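Search Skotness guides Search

How to write handling rules for soft bags

Last updated Feb 1, 2020, by Chiharu Ishida

At Skotness we use one page of rules for every type of object that our robot cells pick. The page for rigid boxes was easy to write. The page for plastic bags took us 14 versions, so I want to share how we do it now.

Before you start, choose one bag type and one gripper. Do not try to cover paper sacks and zipper bags on the same page. The operators will mix them.

Step 1. Name the grip zone. Write where the fingers may close, in words that a new operator understands. For zipper bags we write "gathered end, fingers fully on film, no contents between the pads". If a hard item is between the pads, the operator must open and grip again.

Step 2. Set the closing force. Start with the lowest setting of your gripper and go up one step at a time. Stop when the bag stays for 4 seconds without sliding. Write down this number together with the bag type and the weight.

Step 3. Limit the speed after the grip. A full bag swings, and the contents move to one side. In our Brilesov cell we allow only the slow profile until the bag is over the bin.

Step 4. Decide what the operator checks in the wrist camera view. Keep it to 3 checks – grip zone, contents, loose corners. Tomoyo Sakamoto first wrote nine, and the operators skipped most of them.

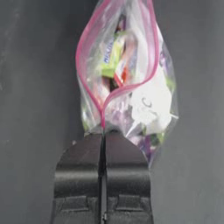 Zipper bag with mixed candy, held at the pinched end. The pink seal goes down between the two fingers.

With a bag like this one, look also at the lower right side, where a corner of the plastic sticks out. Our rule says that a corner must not touch the bin wall during release.

Step 5. Test the page. We run over 2000 picks before a page is approved, and every dropped bag goes into the log with the rule number – also when the reason looks clear. Review the page again each November.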